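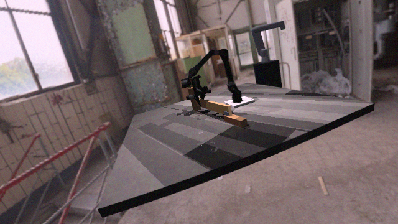
Binwood scene, black arm over the blocks, gray arm on its pedestal behind.

February, after lunch

I promised I would write down the house rules for the simulated runs before I forgot why we wanted them, so I'm doing it now with a cup of tea going cold beside the keyboard, and whoever reads this next is very welcome to scribble underneath. It started with the Kustarport export. There are 1,057 episodes in that folder and I sat down this morning thinking I would just tidy up the notes, an hour at most, and found that only 685 of them say what counted as finished. The others have a start state, a seed, a perfectly nice recording of the arm doing its work, and then the word "ok" or nothing at all. I wrote plenty of those "ok"s myself, so no finger-pointing from me!

So, for the Binwood tasks, the first thing I'd like us all to do is write the end condition before pressing run. One plain sentence, in the same words we would use to a person standing at the table. "The short block touches the beam and the gripper has let go" is fine. "Assembly good" is no use to anyone in three months. If the sentence turns out to be wrong for the run, leave it in, put the corrected one on the line below, and start a new episode under that. I know it feels fussy. I tried it all morning and by the end I had stopped noticing the extra typing.

The second thing is about the other arm. We have fallen into treating anything that isn't driven by the current task as furniture, and for a picture that's fair enough, but the planner doesn't care what we think of as furniture. Each loaded arm goes on the run sheet with its joint positions, whether it moves or stays still, and whether collision checking is on for it. Same with the pedestal. I'd put this on the Hầu template as its own line so it can't be skipped, and if the template people think that's too much, I'll happily argue for it over cookies.

Reminder to self: the template still has the old speed field at the top, the one with no units. Take it out or fix it.
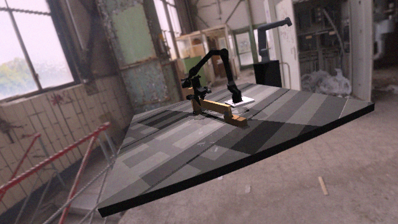 Contact checks are where I think we need to be strictest, and where I've been the most relaxed. A still tells you a lot less than it seems to. With the orange-brown pieces under the gripper, I can point to the upright at the left end, the beam, the lower block in front and the short upright joining the two, and I would be quite happy to call that a connected shape. What I can't tell from it is whether the fingers are carrying any load, and that's the very thing we keep writing "released" about. So the rule I'm proposing is that a screenshot can go with a claim about layout, and any claim about grip or release needs the contact log attached to it as well. If the log is missing, write "unknown" in the box. Unknown is a perfectly respectable answer and I'd love to see more of it.

A smaller one on camera views. Leave the background in. I used to crop down to the table to save room in the notes, and then I'd spend ages working out which room version I had been in. The window and the railing are quicker to recognize than any version string I've ever typed, although please do type the version string too.

Perumier asked for the rules as a checklist and I'll get to that, but I'd like 2 people to try them on a full batch first, without me leaning over their shoulders explaining what I meant. If they have to ask, the wording needs work.

Still open:
Do we rerun the episodes with no end condition, or mark them and leave them where they are? I lean toward marking.
Does a changed seed need a fresh end condition or can it inherit?
Run sheet line for the second arm, wording to settle.
Where do contact logs live once the export is packed up?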